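FOR RELEASE MONDAY

Hokeck opens the doors of its Sustville showroom kitchen

Sustville. I've been wanting to send this one out for months, and I finally can! Hokeck, my little home furnishings company, is opening its showroom kitchen to the public this Monday at 10 a.m., and everybody who likes poking around in other people's kitchens is invited (I know I do).

If you've only met us through our shelves, hello. We started out selling storage pieces at weekend markets, and a full kitchen was always the thing I wanted to do next. I wanted a place where you could fill a kettle, open a drawer, lean on the counter and decide for yourself whether you could live with it. Showrooms where you can't touch anything make me crazy.

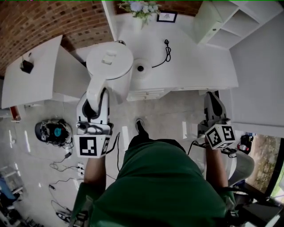 I kept the counter and the drawers white, partly so the brick could do the talking. The brick was the reason I signed the lease in the first place, and I wasn't about to cover it up. The kettle sits on its own round base, so you can lift it off and carry it to the table without dragging a cord along, and we'll have tea going all day. Bring your own mug if you're picky about mugs. I am.

The shelving is the piece I get asked about most. We call it the Muva, and it went through more drawings than I want to admit. The slatted door with the arched opening and the wavy edge came from a cupboard I remembered from my grandmother's house, and the small gold knob was a late decision that I fought for pretty hard. Next to the door you get open compartments, and I've left those for you to imagine your own stuff in: cookbooks, jars, the good bowls, whatever.

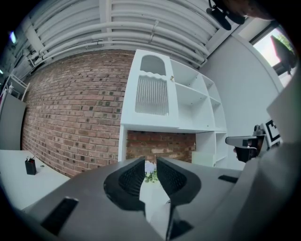
Photo: Hokeck / Magalhães Studio. Free for editorial use with credit.

And yes, the flowers stay! I like something pale against all that brick, and I'd love to hear what other people would put there.

The first 500 visitors will get a printed kitchen planning booklet to take home, with grid pages for sketching and a page for listing what you own before you buy anything new. Please fill that page out first. It has saved me from a lot of shelves.

Admission is free and you don't need to sign up. Press are welcome from 9 a.m., and I'll be there to answer questions and put the kettle on.

Press contact: Hokeck press desk, Sustville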